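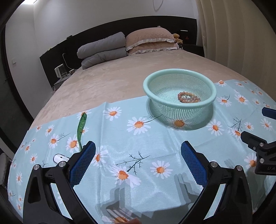

What is the best way to store beaded bracelets so the elastic lasts?
Flat and unstretched, in an open container, out of direct sun. Hooks and rolled card tubes keep a constant load on the cord and it creeps.

Home | Notebook | Materials | Repairs | Archive

2023-03-19
Posted by the bench, Brirkville

Continuing the cord and storage notes. Subject today is the basket method, compared with the hook rail we used up to August.

The basket is a round mint-green plastic one with a thick solid rim and a mesh wall of small square holes. Bracelets go in loose. The current lot is pink, peach and orange, with a few white pearl-like beads. They tangle. A tangle of closed loops comes apart in a minute or two if lifted from the middle and shaken gently; pulling at one loop tightens the rest. I do not regard the tangle as a fault unless a loop has a metal charm on it, which can nick the cord of its neighbour.

Sorting surface is the light blue tablecloth with the white daisies, laid over the front half of the bed on top of the pink bedspread. The soft base matters more than I expected. On the bench a dropped bead bounces and is gone under the cabinet; on cloth over a mattress it stops near where it lands. Two drawbacks. The cloth creases and small beads collect in the folds, so it needs smoothing by hand before each lot. The daisies also have orange centres, and an orange bead against one of them is easily missed. A plain cloth would be better. The Durum catalogue has a grey one, not yet ordered.

Cord. Two reels in stock, both 0.8 mm: the Nirnance clear and the Sydorenko woven. Test pieces were cut to 498 mm, hung with the same small weight and left overnight. The Nirnance piece came down at 557 mm and had not recovered by midday. The Sydorenko piece had lengthened too little to measure with the steel rule. One piece of each is not a proper test. Repeat with five of each before changing the standard cord.

Knots. Surgeon's knot, pulled down in stages, tail left at 3 mm and tucked into the adjacent bead. Glue only on the clear cord. On the woven cord the glue wicks along and leaves a stiff section which then cracks beside the knot.

Pre-stretch all cord before threading: four slow pulls, then rest it slack for ten minutes. Bracelets made without this step go gappy within a week of wear.

Bead stock after the last count was 1,263, of which 51 set aside for rough holes. A rough hole cuts cord faster than wear does. Check by running a scrap of cord through a few times and looking for fluff. A bead reamer clears most of them; use it wet, and dry the bead before threading.

Cleaning: damp cloth only for the pearl-like beads, as the coating on the last batch dulled in soapy water. The basket can be washed in the sink. Knock it out over a towel first, small beads lodge in the mesh.

To do
- repeat hang test, five of each cord
- order grey cloth
- ream the rough ones or bin them
- try a shallower basket, the deep wall makes it awkward to reach loops lying at the back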